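# The washing-up can wait, and so can the robot

I have been asked three times this year when a machine will do the housework. I work on the shop-floor side, fitting handling equipment for a firm in Breltside, so people assume I know. My answer is that it depends on which part of the housework you mean, and the part people care about is a long way off.

Take picking things up. A factory arm picks things up all day because someone like me has made sure the thing is always the same and always in the same place. At the Nikell plant we spent nearly 29 weeks on one packing cell, and most of that went on trays and guides. The arm was the easy bit. Once the trays were right it hardly missed.

A house has no trays or guides. Your post lands where it lands. A tea towel is a different shape every time you drop it. Tariq Abbasi, who taught me the trade, used to say that a kitchen is a factory where the staff move the machines every night. I think he was being kind to kitchens.

Paper is the chore I would set as a test. Pick up one printed sheet from a flat, hard top and put it in a drawer. A child of four slides it to the edge, or bends up a corner with a fingernail. Two stiff plates closing from either side have no fingernail. They need something to close on, and a sheet lying flat gives them very little. You can use suction, but then you have bought a machine for paper, and it will be no help with the tea towel.

A good deal of practice for this sort of job now goes on in simulated rooms, with grey gripper fingers, a bright red surface and a sheet covered in doodles, with the word "FUTURE" on it in bold red letters.

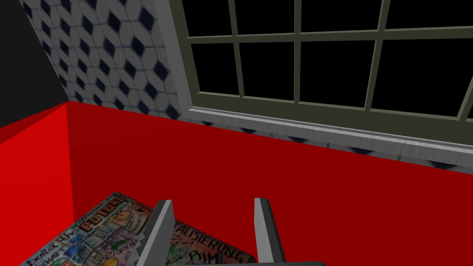 ## What practice in a simulated room is worth

I am not against it. A simulated sheet costs nothing to crumple and you can try again straight away. Ingrid Rosenthal runs trials at Kakgate and told me her team ran one clearing task 343 times in simulation and got 322 good results. I believe her. I also asked how it went on a real worktop, and she said they were still working on that.

Paper is hard to fake well. It curls in a damp room. It sticks to a surface somebody has wiped badly. Two sheets cling together and come up as one. Some of that can be put into the software, but you have to think of it first, and houses are good at things you didn't think of.

## Where I would spend the money

If you run a small workshop, buy the arm. Give it one dull job, fix the parts in place and let it get on. It will pay for itself if you are honest about how long the setting up takes.

If you run a household, keep your money for now. Buy a better dishwasher. The machines that do well at home still do one thing each, inside a box or along a floor, and I expect that to stay true for a good few years — longer than the brochures say.

When someone wants to sell me a home robot, I will put a gas bill on the kitchen table and ask for it to be filed.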